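4. Evaluation of the Pralora Hand-Held Gripper Kit

4.1 Setting and equipment

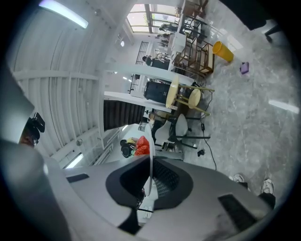

Figure 2. View from the camera of the hand-held gripper during the evaluation. The gripper body is in the foreground; the staircase, seating and window of the room are beyond it.

The Pralora kit is offered to laboratories that wish to record manipulation by hand, without a robot arm present. The operator holds the gripper, carries out the task, and the recordings are later used to train a control policy for a fixed or mobile arm. The supplier, Ultside, describes the kit as ready for use in ordinary buildings with no change to the furniture or the lighting. Our review was designed to test that claim. It did not address the training of policies, which is treated in Section 5.

The evaluation was carried out in an open upper room at the Skerkalgate site. The room was chosen by Souad Zaki and Ihor Kravets after a short survey of the building, and it was left in its everyday arrangement. As Figure 2 shows, it has a glossy gray marble floor, ceiling lights in long tubes, and a large window that admits daylight. Each of these features is known to cause difficulty for systems that estimate the position of a moving camera from its own pictures. Polished floors return reflections that shift with the viewpoint, and one such reflection is visible in the figure. A window can force the exposure down and leave dark furniture with little detail.

The wide lens is central to the design. It keeps the fingers and a large part of the room in the same picture, at the cost of strong curvature. The supplier argues that the added surroundings give the position estimate more fixed points to work from. In our setting, the ceiling slats and the structural beams beside the staircase offered long edges of this kind. The floor offered far fewer.

4.2 Procedure

Two operators took part. Youssra Zaki had used similar equipment in an earlier study, while Njoroge Tanui had no previous experience with hand-held grippers. Both received the printed guide supplied with the kit and no other instruction. They were asked to complete the calibration steps in the guide, to walk a fixed route through the room, and then to perform a set of pick-and-place tasks with small household articles.

The operators were permitted to turn the gripper freely. Earlier reviews of such products have tended to hold the device level, and this favors the position estimate. In practice the wrist rotates a great deal during reaching, and the recorded view rotates with it. Figure 2 is typical in this respect, with the room lying on its side. The route was also left open to other users of the building, so that people could be present in view while recording was under way. Staff in the room were told of the recording in advance and agreed to it in writing.

In total, 43 recordings were made. A recording was accepted when the Gaber software supplied with the kit returned a complete path for the gripper and a continuous reading of the finger opening. Recordings that failed either check were kept and reviewed by Zineb Kamel, who had no part in the sessions and was not told which operator had made them.

4.3 Findings

Of the 43 recordings, 40 were accepted by the software without any correction. The remaining recordings failed on the path check. On review, each failure was found to fall in a period when the lens was turned toward the floor at close range and few fixed edges were in view. No failure was traced to the movement of people in the room. The reading of the finger opening was continuous throughout.

The operators reported little difficulty with the calibration steps, although both found the guide unclear on the order in which the fingers should be opened and closed. The experienced operator adapted quickly to the weight of the gripper body. The other reported fatigue in the wrist toward the end of the longer tasks, and asked for a rest between them. We recommend that the supplier state a suggested session length in the guide, which at present gives none.

4.4 Limits of the review

The review covers one room and one unit of the kit. Conditions with less daylight were not examined, and the result should not be extended to narrow corridors or rooms with bare walls, where fixed edges are scarce. The tasks did not include heavy or fragile articles. The acceptance check is also the supplier's own; a path that is complete may still contain small errors of position, and we did not have a second measuring system against which to compare it.

A further session is planned for September, with an outside tracking system in place and a revised guide from Ultside. The recordings that failed the path check will be sent to the supplier with the reviewer's notes, and the same route will be walked again so that the two sets can be compared directly.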